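Stollow Table Pad, Natural Wool Felt

If you sew, draw, cut paper or do jigsaw puzzles at the dining table, you already know how fast a good tabletop gets beat up. The Stollow is a thick wool felt pad that goes down in a few seconds and turns any table into a work table. We love this thing, and we use one every day in our own shop!

The felt comes from the Zariņš mill, where it's pressed slowly until it's dense enough to write on (a ballpoint won't poke through a single sheet of paper). It's 7 mm thick, lies flat right out of the tube, and stays put on varnished wood, glass and laminate without any sticky backing. Remo Frei drew the first one for his own kitchen, and the rounded corners are still his.

Size: 80 cm wide, cut to the length of your table
Thickness: 7 mm
Material: undyed or dyed wool felt
Edges: cut and steamed, no stitching
Item number: 3062
Made in Manddale

Care is easy. Shake it out, brush it with a stiff clothes brush, and dab spills with cold water. Please don't put it in the dryer. If it picks up a crease, 2 minutes under a damp cloth with a warm iron will take it out.

It also goes well with the Prollow tool roll, which is cut from the same felt and fits across the short end.
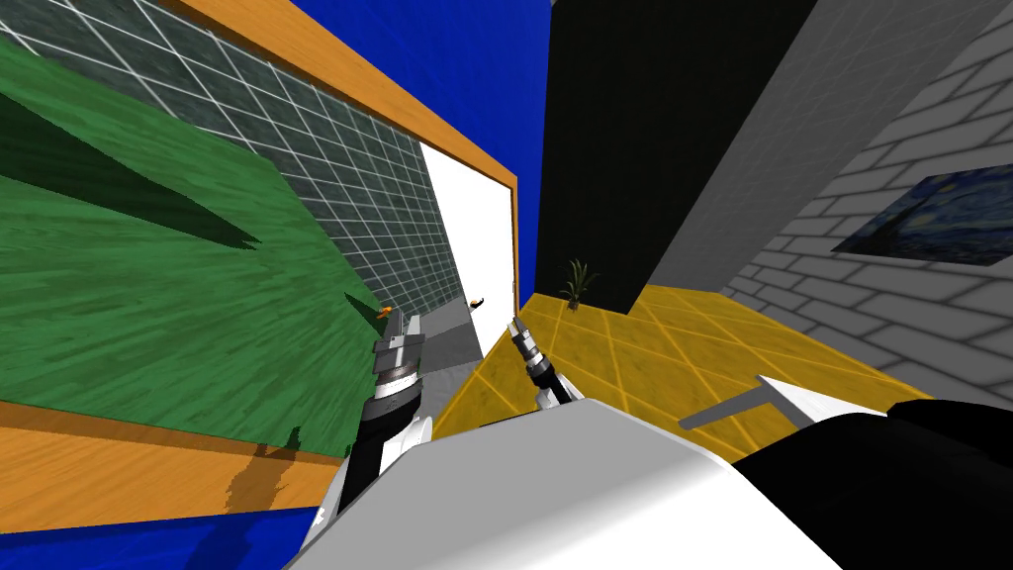
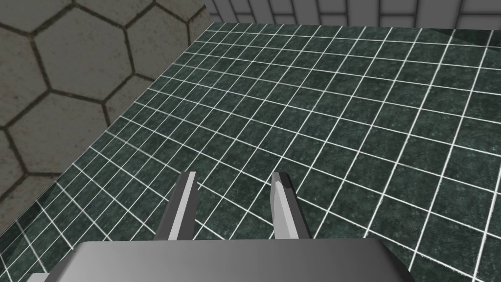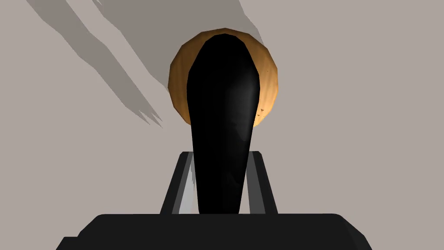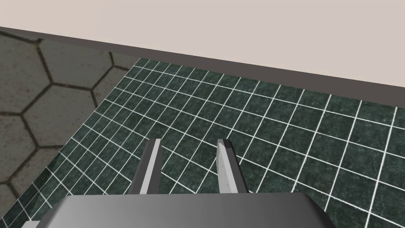 Picking a color is the fun part, and it's worth taking your time over it. Doğukan Aydoğan mixes our dyes and he'll happily mail you swatches of all of them, so lay them out where you work and look at them morning and evening. Pale shades are my favorite for small parts and beads. Look at how dark the shadows fall on the pale greyish-beige surface in the third picture: a light background makes anything darker easy to pick out, and a dropped needle is no different. Moss and rust hide pencil dust much better, so painters and model builders tend to go that way. Swatches are free, and you can keep them.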